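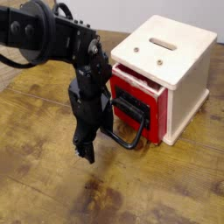

Small drawers that stick, rattle or shed their handles

A little drawer box gets opened far more often than a chest of drawers and rarely gets any care. Most faults can be put right in an evening with a screwdriver, a candle stub and some fine sandpaper.

Before you start

Take the drawer right out and empty it. Brush the dust from the back corners of the box, where it packs down and stops the drawer closing flush. Look along the sides of the drawer for shiny patches. Those are the places that rub.

Sanding and waxing

Sand only the shiny patches, with the grain, and try the drawer after every few strokes. It is easy to take off too much. Wipe down with a dry cloth, then rub candle wax along the runners and the bottom edges of the drawer. Don't use cooking oil, it goes gummy and holds the dust.

If the drawer has swollen, as mine do every January, leave it indoors near (not on) a radiator for 12 hours before you sand anything. 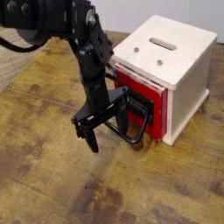 Loose handles

Loop handles work loose at the bracket before anywhere else. Tighten both fixings a little at a time, changing from one to the other. If a screw just turns, pack the hole with 2 matchsticks and a dab of wood glue, snap them off level and leave overnight.

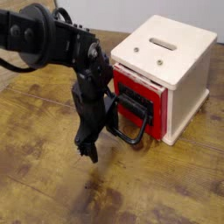

Paint is the other common cause of sticking. Aileen Marquez, who repaints old boxes for the Buchanan market, leaves the sides of the drawer bare and colours only the front. Bright red on the drawer front against a pale box looks very well, and a hanging metal handle can go back on once the paint is hard. Give it two thin coats — a thick one will catch on the frame.

Stopping the box from sliding

A light box will creep forward when you pull the drawer. Stick thin felt or cork under the corners, or put something heavy in the bottom. 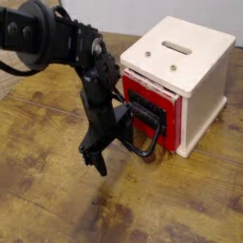 Rubber dots grip better on a smooth table but can mark old varnish, so test one underneath first.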